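小剧场换灯记（没写完，先发）

忙了一整天，脚是肿的。趁还记得赶紧记一笔，不然下周又全忘光。

事情是这样的。我们那个小剧场，观众席坐满200人，面光一直用的是老卤钨灯，聚光那种，热得要命。夏天排练，演员站台口两分钟妆就花。说换LED说了好几年，一直没钱，今年总算批下来一笔，能换面光这一排，侧光和逆光还得等。

先说选型。看了两家，一家叫Votero，一家叫Vornance，名字像得要死，报价单我拿混过一次，差点把A家的价回给B家的销售。丢人。

Votero那款光斑边缘很软，调焦顺滑，从窄到宽推过去中间没有那种突然暗一圈的感觉。缺点是重，而且风扇声音在安静的时候听得见。我们演话剧，静场多，这个很要命。Vornance那款轻，无风扇，靠散热片，但是暗部调光有点跳，从零往上推的头几格，啪一下就亮了，不是慢慢醒过来的那种。

纠结。真的纠结。

Archie Chisholm（我们请来帮着看方案的灯光师，脾气急）的意见很干脆：声音没法修，曲线可以修。意思是风扇响就是响，调光跳可以在台子里改曲线，或者在灯具菜单里换一个模式。我后来试了，换成平滑模式以后确实好很多，但响应会慢一点点，做快切的时候要留意。话剧无所谓，演唱类的可能会难受。

所以最后定了Vornance，12台。单台报价2,342，含灯钩和保险绳，不含色片夹。色片夹另算！这个一定要问清楚，我们就是没问清楚，补了一张单子，又等了好几天。

色温的事也吵了一架。老灯是暖的，调暗以后更暖，发红，观众看着舒服，导演也看习惯了。LED你调到多暗它都是那个色，脸就显得有点冷，有点平。Revathi Joseph是我们服装那边的，第一次试灯就冲上来说她的米色裙子变灰了。我看了半天，好像是有点……她说什么有点，就是灰了。行吧。

于是做了布样测试。把这一季要用的料子都剪一块，一块一块拿到光底下看，老灯看一遍，新灯看一遍，手机不算数，必须用眼睛看。白色薄纱最难搞，透光，后面是什么颜色它就带什么颜色。
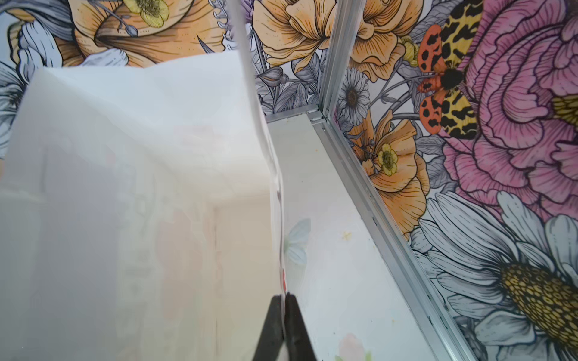

薄料子，半透的那种，底下的颜色会透出来一点。

结论大概是：棉麻没问题；丝绒在新灯底下反而更好看，黑的更黑；米色、肉色、浅粉这一类要小心，最好加一张淡淡的暖色片。我们试了两种，浓的那张把白衬衫都染黄了，不行。淡的可以。加片会吃掉一点亮度，话剧够用。

还有个坑，色片离出光口太近也会慢慢退色，别以为LED不热就不管它了。隔一阵拿出来对着白纸看一眼，跟新的比一比。

再说装。我本来以为换灯嘛，旧的拆下来新的挂上去，一个下午。天真。

第一，电。老灯走的是硅箱，调的是电压。LED不能接调光回路，要直通电。我们吊杆上直通回路只有2路，剩下全是调光的。网上有人说把硅箱那一路推满当直通用，千万别，波形不干净，灯里的电源会被搞坏，有的当场不坏，过几个月才坏，更烦。正经做法是换直通模块，或者另外拉线。我们是另外拉的，请电工来的，自己没碰。

第二，信号。老灯不用信号线，新灯每台都要。一台串一台，最后一台要加终端电阻。我忘了加，第一次开机最远那几台一直抽，像坏掉的日光灯，Archie在下面喊“终端！终端！”，我还以为他说中断，把台子给关了。全黑。场面一度十分尴尬。

第三，地址。每台灯的地址在挂上去之前就设好，贴标签。不要挂上去再爬梯子设，字那么小，按键又在背面，手还得绕过灯钩。我们前面几台是挂上去才设的，后面学乖了，在地上一字排开设完再挂，快得多。标签用布胶带手写，别用打印的那种，热胀冷缩会翘起来。好吧LED也没那么热，但就是会翘。

第四，保险绳。每台都要，绕过吊杆再扣回灯体，不要只扣在灯钩上。灯钩掉了你扣灯钩有什么用。这条我每次都讲，每次都有人扣错。

第五，配重。新灯比老灯轻，吊杆原来的配重就多了，一松刹车杆子往上窜。先减配重再动杆，顺序别反。我们这次是杆子落到底、锁死、拆灯、减铁、再挂新灯，中间有人守着刹车。慢就慢点。

对光倒是挺顺的。新灯轻，一个人就能推，光斑软，相邻两台叠在一起看不出接缝。以前老灯要塞柔光片才能叠匀，现在基本不用。台口最前面那一条还是有点暗，角度太陡了，这是楼的问题，灯换成什么都救不了。以后也许加两只矮一点的补一补，再说。

台子里的旧场全部要重做。我原来侥幸，想着通道对上就行，结果老灯五十的亮度和新灯五十完全是两回事，曲线不一样，每个场景都得重新看一遍。Rai那个戏，场景最多，慢慢渐变的又多，弄到晚上还剩一半。眼睛花了，看什么都像是偏绿。灯没偏绿，是我偏绿。

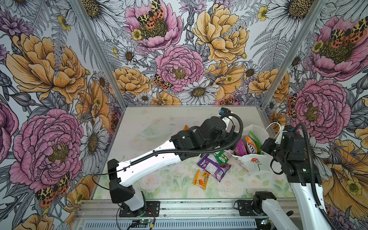

拆下来的老灯怎么办

舍不得扔。有几台透镜还很好，没裂，反光碗擦一擦也能用。打算留几台给侧光做备件，剩下的送给Wundano，他们那边排练厅现在还在用工地灯，惨。送之前要检查插头和高温线，老线皮都脆了，一弯就裂，不换不能给人家。灯泡单独包，别用手直接摸，沾了油点亮了容易炸。

备用灯泡还有一箱，暂时不动。侧光还是老的嘛。

几个还没解决的事，写在这里提醒自己：

色片夹到货以后要一个个试，听说有批次偏紧。

台口暗的那条，问问楼上能不能加个杆。多半不能。

平滑模式断电以后会不会恢复默认？我还没试，10月演出前必须试，不然开场头一个渐亮又是啪一下。

Revathi要的那块米色布，换成了偏黄一点的，她说还行。她说还行就是不太行，但先这样。

电费单等下个月再看，导演天天问，我说你别问我，我又不是电表。

先写到这，明天还要早起重做后半场的灯。有用过同类灯的朋友，调光曲线怎么设的，留个言，谢了。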